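Mixing bowl for bread dough, does the material matter?
Posted in Baking & Bread

Jillivell
I got into bread in April and I'm completely hooked!! Every Friday evening I mix a plain white dough (flour, water, salt, yeast, nothing fancy) and let it rise overnight on the counter. So far I've been using a big plastic salad bowl that came with the apartment. It works, but the dough glues itself to the scratches and I spend 15 minutes scrubbing on Saturday morning when I'd much prefer to be shaping loaves. I have a little birthday money. Should I get glass, ceramic or stainless? My kitchen runs cold at night, if that changes anything. Also a coworker told me metal reacts with dough and ruins it. Is that true?

Brevdale
Glass. You can see the bubbles.

Sorin Barbu
Welcome to the club, overnight doughs are the best thing going! Your coworker is probably thinking of old aluminum or copper bowls. Stainless is fine with bread dough, and with sourdough too, even the really tangy ones. Restaurants and bakeries have used it forever.

I own all three kinds and the one I grab is stainless. It weighs next to nothing, it has survived 2 house moves and a toddler, and dough lets go of it with a wet hand and a plastic scraper. Ceramic is gorgeous and holds its warmth once it's warm, but mine is so heavy that I dread washing it. Glass really is fun for watching the rise, I'll give Brevdale that.

For the cold kitchen: metal does cool off fast, so use slightly warmer water and put the bowl in the oven with only the light on. Check it the first time, because some oven lights get pretty toasty. And get a bigger one than you think! I started with a 3 quart and had dough climbing over the rim by morning. A 4 quart is perfect for a single loaf with room to puff up.

On cleaning, soak in COLD water. Hot water turns the leftover flour into paste. Then dry it right away with a towel and you won't get water spots.

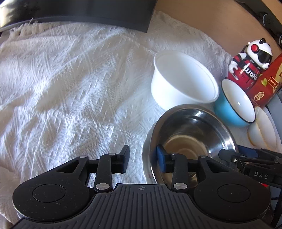
Stainless bowl, nice and shiny inside

Trolance
Agree with most of this but I'd oil the bowl lightly before the long rise, any material. Half a teaspoon, wiped around with your fingers. And cover it with a plate or a shower cap so the top doesn't dry out. My stainless one was from a thrift store and it's my favorite thing in the kitchen. Please come back and tell us how the first loaf goes!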